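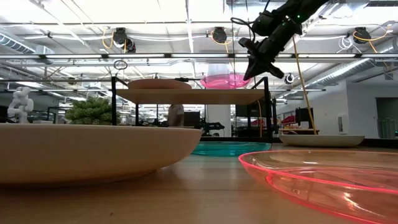
Where the Dishes Go: Storing Everyday Tableware on a Small Surface

Project report, Introduction to Household Design
Submitted Wednesday, February 20, 2019

1. Background

The kitchen used by students in the Brakivum building has one work table and very little cabinet space. Plates and bowls are washed, left on the table, and moved again when someone needs room to cut vegetables. By the end of the fall term the table was used more for storing dishes than for preparing food. I chose this as my project topic in December, when the class was asked to pick a problem in a room we use every day.

The question was simple. Can a small open rack, placed on the table itself, give back enough surface to cook on, and which dishes should go on it?

I did not look at wall shelves. The walls may not be drilled under the housing rules, and a rack that stands on its own can be taken along when a student moves out.

2. The dishes

The set is mixed. Part of it came from a Berby starter box and the rest was left behind by earlier residents. For this report I only used pieces that are in use every week. They fall into two groups.

The first group is the opaque pieces. There is a large, shallow bowl in a matte beige, a plate in nearly the same tan color, and a white shallow bowl with a wide oval rim. The beige bowl takes up more room than anything else. It is used for salad and for bread, and it was the piece people complained about most.

The second group is translucent. It has a pinkish red plate, a teal plate and a pink bowl. The plates are flat and low. When light comes through the red one it leaves a rosy patch on the wood, and two people I asked thought the table had been stained.

3. The rack

The rack has thin black metal posts and a light wooden shelf board at about half its height. The wood is close in color to the table, so the rack looks less heavy than I had feared from the drawing. I had first planned to build one at the Brironitz workshop on campus, but the waiting list for the metal bench was too long for the schedule, and I worked with a ready-made one instead.

My only real requirement was that the rack be open. A closed box would hide the dishes, and in a shared kitchen a dish that is out of sight is soon replaced by another one. An open rack also lets you reach in from the front or the side.

4. Method

I tried three arrangements. Each stayed in place for one week. I left a sheet of paper by the sink where people could write comments, and at the end of each week I measured the longest clear stretch of table edge.

Arrangement A: all plates on the shelf, all bowls on the table.

Arrangement B: all bowls on the shelf, all plates on the table.

Arrangement C: one plate and one bowl on the shelf, side by side, with the other pieces on the table around the rack. The tan plate went to the left and the pink bowl to its right. The large beige bowl stood toward the front of the table, with the teal plate behind it. The white bowl was farther back.

Residents were free to move things, and I put everything back each evening. Wet dishes went on the drainboard first in all three weeks.

5. Results

Arrangement A was tidy when it was set up. It failed because plates had to be stacked, and the plate people wanted was usually at the bottom of the stack. The clear edge was 300 mm.

Arrangement B was the worst. The large bowl was awkward to lift on and off the shelf, and by the second day it was back on the table. The clear edge was 109 mm, which is not enough for a cutting board.

Arrangement C left almost 300 mm, so it did no better than A by that measure. It did get the best comments. Several people wrote that they liked being able to pick up a plate and a bowl without touching anything else. One wrote that the table still looked full, and I agree with that.

6. Discussion

I expected the rack to free up more surface than it did. The shelf holds only a little, and the rack has a footprint of its own. The gain came mostly from giving the dishes in daily use a fixed place.

The large bowl is still the main problem. It is too wide to share the shelf with other pieces and too useful to put away. The space under the shelf board might suit it, but I did not test this. The posts leave an opening, and I would need to measure it against the rim before suggesting it.

My measurement was also weak. The length of clear edge says nothing about depth, and a person chopping onions needs both. A better test would use a paper template the size of a cutting board and record whether it fits.

7. Cost

The class limit was 1000 crowns. The rack was within it. A set of Bühler felt pads for the feet cost 30 crowns and kept the metal from marking the table. No dishes were bought.

8. Next steps

Arrangement C will stay in place until the end of term. I plan to repeat the test with the template, and to try the large bowl under the shelf if it fits.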